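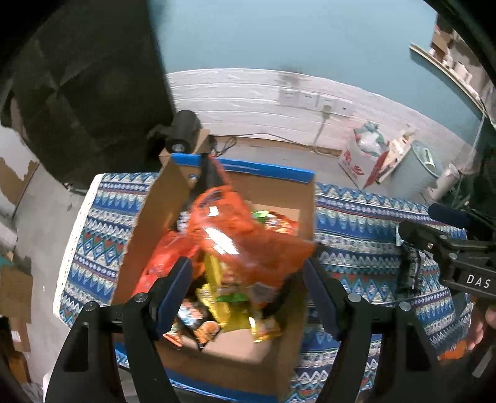
Bernardo Carrilho says he would do the early shift again tomorrow, though his knees might not agree. He finished at the Fidville shop in May and his place is still open.

Grornance is looking for a part-time shop assistant at Fidville. The job is 15 hours a week over three mornings, starting at six. You will serve customers, fill shelves and sort the newspapers.

You need to be 18 or over and able to stand for most of a shift. Till training is given. Shop work is useful but not required. Staff get 12 per cent off their shopping.

To apply, send a short letter to Ashley Holroyd, Grornance, Drultstead, or hand it in at the counter. Closing date: Sun 21 January.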